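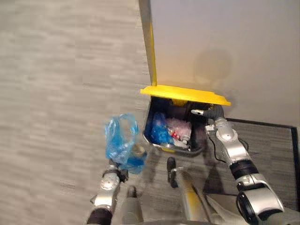 Test participants wanted: two-armed cleanup robot, Stirkar

In September one of our robots kept closing its gripper after a stop command while clearing litter. A tester's sleeve was caught. She was fine, but we pulled the whole Norker series from shared rooms and went looking for the fault.

We found it in the grip release, and now we need people to help us try to break the fix! Sessions last 80 minutes. You'll work next to the robot while it handles bags and wrappers, hit the stop button whenever you like – often, please – and tell us what felt wrong.

No technical background needed. You must be 18 or older and wear short or fitted sleeves. A safety operator is present at all times.

We start in January 2025, room 701, Montoya building. Sign up with Hicham Naciri at the front desk.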